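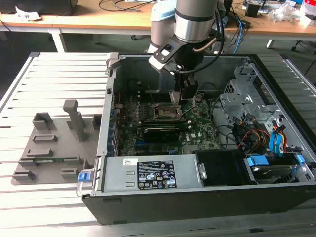 Why are you still messing with processors when you could just swap the hard drives and ship the things? The question came back to us from the Lurnalora office after the June report, and it's a fair one, so I'm going to start there and get to the money after.

The short answer is that drives were the easy part and we've mostly done them. What's left on the shelves is the pile we kept putting off: desktops that start up once and then won't, desktops that shut down when you open a second window, and desktops that came in with no processor at all because somebody upstream had already helped themselves. A fresh drive doesn't fix any of those. For that group you have to get down to the board, open the socket, look at it properly, and decide if the machine is a keeper or a parts donor.

So that's what this stretch of the Saludo desktop project has been about. Sockets, sockets, sockets. I dream about the little lever.

Progress report, Saludo desktop project
To: Lurnalora program office
From: Fletidness workshop
November 13, 2023

Where we are

We have 277 desktops finished and out the door since the grant started. Every one of those was opened, cleaned out, given a working drive, checked for memory, loaded with the standard setup and run overnight before it was boxed. I'm really happy with that number! The June report had us worried about the pace, and the pace got better once we quit trying to do each machine start to finish and began doing them in batches by problem. All the memory problems in one go, then all the drive problems, and so on. You get into a rhythm, and the right tools are already sitting out.

The socket batch is slower and I'd rather tell you that now than have you work it out from the next table. A drive swap is a few minutes if the carrier behaves. A socket job means taking out whatever is in the way, getting light down into the case, opening the retention lever without letting it snap, lifting the frame, and then staring at a field of tiny contacts until you're sure none of them is leaning. Bent ones are the usual reason a board acts haunted. Sometimes you can coax a contact back with a fine tip and a lot of patience, and sometimes you make it worse and the board goes in the donor bin.
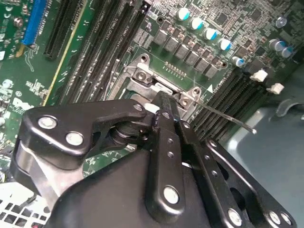

We also changed the order we do things in. Before, we'd pull the memory, then the cards, then go for the processor, and put it all back the other way around. It turned into a lot of loose parts on the bench and one very long afternoon looking for a screw that had been under a foam pad the whole time. These days the memory stays seated unless it's in the way, the case goes down on its side before anything else, and the cables get moved back just far enough to see. Fewer things come off, so fewer things go back wrong.

I wrote that up as a two-page bench guide, and the newer folks have been marking it up in pencil, which I love. The best correction so far was to my step on the lever. I'd written "push down and release," and the note in the margin said "push down, then OUT, then up, and don't let go!!" Fair enough. The next version says it that way, with both exclamation points.

What's been hard

Thermal paste. Old paste is either dust or glue. When it's dust, you wipe it off and move along. When it's glue, the cooler doesn't want to part from the processor, and if you yank, the processor can come out of a locked socket along with it, and then you've got the bent contact problem you were trying to find in the first place. We run the machine for a while first to warm things up, then twist the cooler a little before lifting. It works most of the time. I lost a board to impatience in the early going, and that one's on me.

Screws are another headache. The desktops come to us from different offices, and each office's IT person had their own idea of what counts as a screw. I have coffee cans of them now. If anyone at Lurnalora has a soft spot for sorting small hardware, come visit.

And then there's matching. A processor that fits a socket isn't always one the board will start with, and the older boards are picky about it. We keep a sheet taped up inside the cabinet door with the pairs we know are good. It's grown enough that it needs to become a real spreadsheet, and I have promised to do that (this is me promising again, in writing).

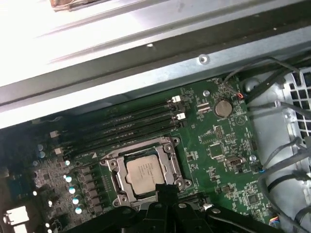
One of the schools on our list wanted to know if a machine with a used processor in it will be less reliable than one that was never opened up that far. I've had the same worry, so we looked back through the return slips. Of the desktops that came back to us after delivery, 2 had been through a socket job, and in both cases the trouble was a loose power plug that had nothing to do with the processor. Embarrassing in its own way, but easy to fix, and it's why "push every plug until it clicks" now has its own line on the checkout card.

My own feeling is that a processor is about the sturdiest thing in the box once it's seated. Fans wear out. Drives wear out. The little round battery on the board goes flat and then the clock thinks it's years ago and people call me about it. We replace that battery on every machine now without even testing the old one. It's cheap and it cuts out the phone calls.

The money

Parts spending for this period came to $3,396, all of it with Dornero. Most of that went to drives and memory, then coin-cell batteries, thermal paste, cleaning wipes and a replacement for the magnifier lamp whose arm gave up. We didn't buy any processors. Everything we've fitted has come out of donor machines, and I'd like to keep it that way for as long as the donor shelf holds out. Receipts are in the folder that goes with this report, in date order. I know the June ones weren't in any order at all and I'm sorry about that.

Dornero has been decent to deal with. They took back a box of memory that was the wrong type (my mistake, I read the label upside down, more or less) and only charged us the shipping.

We're inside the parts budget. We're a bit ahead of where we thought we'd be on shop supplies, mainly wipes and paste, and I'd like to talk about moving a small amount from the printing line to cover that. We printed the bench guide on the office machine and didn't need the money that was set aside for it.

What's waiting

The next delivery is for the Saludo adult learning center. They've asked for machines that are quiet, because the room is small and the old ones sounded like hair dryers. Quiet mostly means clean: a case full of lint makes the fan work harder than it should. We blow them out at the back door before they ever reach the bench, and it's made a difference to the noise and to my sinuses.

The remaining socket machines are tagged and set aside by what they need. Some want a processor, some want a close look under the lamp, and a few are probably going to be donors no matter what we do. I'm trying to be tougher about that. It's easy to sink a whole day into one stubborn desktop when there are healthy ones next to it that only need an hour.

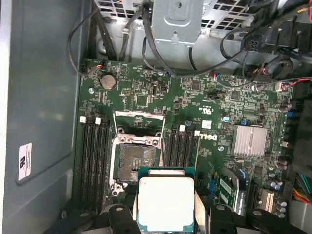 Dell board with the load plate up and the socket contacts showing.

What I'd ask for

There are 4 things on my list, and I've put them in the order I'd pick if we can't have them all.

First, the okay to move that bit of money from printing to shop supplies.

Second, an extension on the socket machines specifically. The rest of the project is on time. I'd sooner go carefully on this group than rush and send out something that quits in the middle of somebody's job application.

Third, another magnifier lamp. We share one, and whoever doesn't have it ends up doing cable work while they wait.

Fourth, a nudge to the donating offices to leave the processors in. If they could also tape the case screws inside a bag and put it in the machine, I would be thrilled, but I'll take what I can get.

The bench guide goes to you along with the receipts, pencil notes and all. If you want to see a socket job from beginning to end, come by before lunch, when the light in the workshop is good and I've only had the one coffee. The spreadsheet of processor and board pairs will be with the next report.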